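Rastar wants to rent you the tabletop

Posted Sat 22 April, notes from a call plus one visit

Melaniia Yurchenko picks up on the second ring and is already talking. She runs the benchmark kits side at Rastar, a small outfit in Climville that sells what she calls "a test day in a crate." Cloth, props, scoring sheets, software to log the runs. You bring the robot.

Price first, as everyone asks. The kit is 1530 dollars to buy. Or 421 a month on the rental plan, which includes replacement props and a phone number where a person answers. I tried the number. A person answered. It was Melaniia.

"People come to us after they've spent half a year building their own test set," she says. "They go to a toy store, they buy whatever, it works fine. Then something breaks and the store doesn't carry it anymore, and now all your old scores mean nothing."

So the props are stocked in depth. Same bun, same steamer, same cubes, for as long as you're a customer. She says they bought 1000 buns in November before the supplier changed the mold. Toy ones, obviously. They're in her garage.

Why food? I asked because my own lab used blocks for years and nobody complained.

"Blocks are in there. Everybody wants blocks. But a bun with the little knob on top, you learn something from that. Do you take it by the knob or by the sides? And the steamer has a rim, so you have to come in from above and not knock it. Then the lid. The lid is where they suffer."

She means the lid task, number 17 on the sheet and the last one. Lid starts flat on the cloth, has to end up on the basket, seated. Lesia Didenko wrote it. She does the scoring rules at Rastar and she was on the call for ten minutes between other things.

"It's wide and it's thin where it meets the table," Lesia says. "You can't just close on it from the top. Some teams slide it to the table edge first. That's legal. We get emails asking if it's legal. Yes."

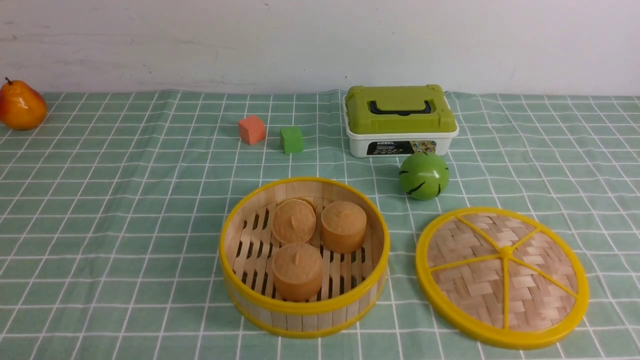

Full credit needs the lid level. Half credit if it's resting on the basket but tilted. Lesia was firm that tilted is not seated and I got the feeling there's a history there.

The checkered cloth comes in for some grumbling too. Ro-un Yeo rents the kit for a four person startup, Nuledlow, and she told me her team nearly sent it back the first week.

"Our depth was fine on a bare table. Put the cloth down and we started missing. Which, ok, good to know? I was annoyed for two days and then I was glad we'd found out in our own office and not at a customer's."

What would she change? The logging software. "It's slow to start and it forgets the camera setting every time. I've got a sticky note on the monitor." She'd also like the sheets in a format that isn't a PDF. Melaniia says a spreadsheet version is comming, wouldn't give me a date.

Consuelo Usuga, who teaches a manipulation course at Cárdenas and bought hers outright, had a different complaint. Her students wear things out.

"The rental includes the props, the purchase doesn't. I did the math wrong. If you have students, rent." She still likes it. Grading used to be an argument, she says, and now she points at the sheet.

I asked Melaniia if she'd consider replacement props for owners at cost. Long pause. "We're looking at it." Then, "Put down that we're looking at it."

Things I didn't get to: shipping outside the country, and whether the scores from different labs can realy be compared when everybody mounts the camera somewhere else. Lesia has opinions on the second one and promised to call back. Will add them when she does.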